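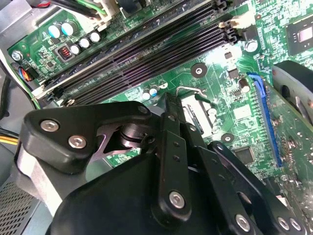

Research Engineer, Contact-Rich Manipulation (Hillmont Laboratory)

Posted August 17, 2021

The Disassembly Group at Hillmont is hiring one research engineer to work on robotic removal and insertion of parts in used desktop computers. The position is full time and on site. The initial contract runs for 2 years and can be renewed once.

Background

Our current method, Flurkix, learns short insertion and extraction skills from human-guided demonstrations and corrects them online using wrist force readings and a wrist-mounted camera. Each skill covers one contact phase: approach, align, press, release. A separate estimator decides when to move from one phase to the next. The first version was trained on 4,000 demonstrations of memory module handling, collected on boards left inside their cases. We keep the boards in the case because cables, fan shrouds and expansion cards limit the approach angles, and policies trained on bare boards did not transfer.

The main result to date is that the phase estimator matters more than the size of the demonstration set. With the estimator removed, most failures occur during alignment, when one end of the module enters the slot and the other does not. With it in place, the remaining failures are mainly grasp slip and collision between the finger linkage and tall components near the slot. The second kind is the subject of this position.

Duties

The engineer will extend the method to account for the full geometry of the gripper during approach, including the linkages behind the fingertips. Specific work includes:

Maintaining the data collection software and the calibration between camera, wrist and fingertip
Designing and running ablation studies, with trial order randomized and failures labeled by contact phase
Adding latches, cable connectors and expansion cards to the task set
Porting the controller to Prastero, our in-house real-time framework - at present it runs at 30 Hz and is limited by image processing
Preparing code and data for release with each paper

Bench time will take up close to half of the week. The engineer will be listed as an author on papers to which he or she contributes.

Requirements

A master's degree in robotics, computer science, mechanical engineering or a related field, or a bachelor's degree with equivalent work experience
Good working knowledge of Python and C++
Experience with force or impedance control on a physical arm
Ability to read a board layout and handle electronics without damaging them

Experience with imitation learning is useful but not required. Applicants whose work has been in simulation only should explain in the letter how they would approach hardware testing.

How to apply

Send a CV, a letter of no more than 2 pages and a link to one code sample to Anežka Kolář, group lead, through the Hillmont jobs page. Use the reference "Flurkix engineer" in the subject field. Selected applicants will be asked to complete a remote interview and a half-day visit to the bench in the Vitale building. We plan to interview 5 applicants. The start date is flexible but should be no later than February.

Technical questions about the method or the hardware can be sent to Vignesh Mudaliar at the same address.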